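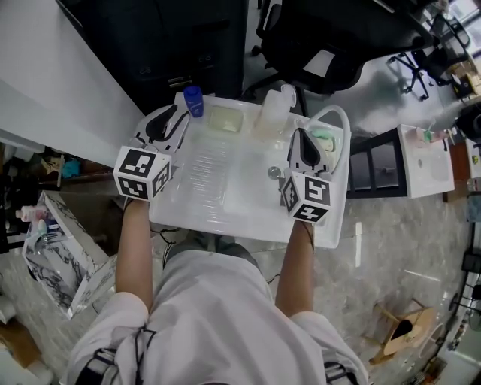 Walking to work, the winter report

February 9, 2024

I said in the fall that I would write something once I had walked to work through a real winter. There is still some winter left, but I have enough to go on, and the questions keep coming in the comments, so I'll answer them now.

For those who are new, I live on the north side of Drummond and my job is on the other side of the river. The walk is two miles each way. I used to drive it. Last summer the car needed a repair that came to $852, and while it was in the shop I walked, and when I got it back I kept walking. I still own the car. It goes to the grocery store and to my mother's house, and the battery has died once from sitting.

The route

The short way is straight down the main road and over the bridge. I took it at first and I don't recommend it. The sidewalk is narrow, the plows push everything onto it, and trucks throw slush a lot farther than you would think. From the first snow on I switched to the back way, past the school and through the cemetery, then over the footbridge. It's longer on the map but takes me the same time, as there are no lights to wait for.

The cemetery is the best part. It gets plowed early, the road inside is flat, and at that hour there are crows in the big trees, a whole lot of them. The gate is supposed to open at sunrise. Most mornings it's open before that. On the mornings it isn't, you have to go back around by the school, and then you're late.

The footbridge is the worst part. It's metal and it freezes before anything else does. I hold the rail and go slowly. The city puts down sand sometimes.

Clothes and shoes

I started out wearing too much. I put on a sweater, a heavy coat and a scarf, and got to work sweating, then sat in a damp shirt until lunch. Now I wear a light wool layer and a windproof jacket and accept that I'm cold until the school. If I'm comfortable when I lock the front door, I know I'll be too hot by the cemetery.

Shoes took me longer to figure out. My regular sneakers were fine until the end of fall. After that I bought a pair of Brivari boots, the low ones, a size up so that thick socks fit. They're heavy and they're ugly and my feet have stayed dry. The laces that came with them were bad and I replaced them. On icy days I pull on a pair of rubber cleats with little metal studs. You have to take those off before you go indoors, because they slide on tile and they mark up wood. I've forgotten twice.

My backpack is an old Fakar that was my brother's. It holds lunch, a dry shirt, indoor shoes and a book. The zipper on the front pocket is broken, so nothing goes in there. I was going to buy a new one and then didn't.

What happens at the other end

This is the part people don't ask about, and I think it matters more than the coat. If you show up on foot you need somewhere to put wet things. I keep my indoor shoes in the bag, and the boots go on a rubber mat by the back door with everyone else's. The gloves go on the radiator in the hall. Wenceslao Cortés, who bikes in from even farther out than I do, lent me a hook he wasn't using, and that solved the jacket.

I also stopped trying to start work the minute I walk in. I get a glass of water, change my shirt, sit down and do nothing for a bit. Then I clear off the desk and get on with it. When I drove I used to sit in the car in the parking lot for the same amount of time, looking at my phone, so nothing has been lost.
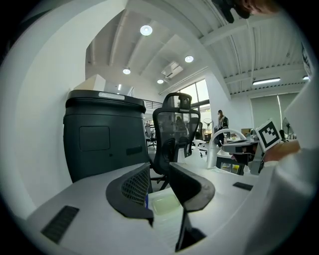
White desk, dark gray unit behind it.

Days I didn't walk

I'm not strict about this. I drove when I had a fever, and I drove on the day of the freezing rain, when I probably shouldn't have gone in at all. There was also a stretch of three days in a row when it was so cold that the schools closed. On the first of those I tried it, got as far as the cemetery gate, and turned around. My eyelashes were sticking together. I took the bus for the other two.

The bus is fine, by the way. It runs down the main road and stops near the bridge. It's just that by the time I've waited for it and then walked from the stop, I could have been at work.

Money

Somebody asked how much I've saved. I don't know. I buy less gas, but I also bought boots, cleats and wool socks, and I stop at Vinderari on the way home more often than I should. They put the leftover rye rolls in a basket by the register at the end of the day, and they know what I want when I come in. The insurance on the car costs the same whether I drive it or not. I called to ask if it could go down and they said they would look into it, and I haven't heard back.

Health

I haven't lost any weight. See rolls, above. I do sleep better, and my back hurts less by the end of the week than it did last year. I had one fall, on the footbridge, before I bought the cleats. I landed on my hip and had a large bruise. Oluf Bisgaard from two doors down walks with poles every day of the year and told me afterward that I should learn to walk like a penguin – short steps, feet pointed out a little, weight over the front foot. I felt silly doing it. I do it every time now when there's ice.

The dark

It was dark both ways for most of December and into January. I wear a reflective strap across my jacket and carry a small flashlight, mostly for the stretch by the river where there are no lamps. I didn't mind the mornings. The evenings were harder, and there were plenty of them when I stood at the back door lacing up and wished the car was outside. It passed once I was moving. This week it has been light enough on the way home that I could see where the ice was breaking up along the bank.

Next

I need to get the boots resoled or at least looked at, as the left heel is wearing down on the outside. I'd also like to find out who has the key to the cemetery gate. If anybody in Drummond knows, leave a comment. And for the person who asked about dogs – there is one behind the school, a brown one, and he barks, but the fence is good.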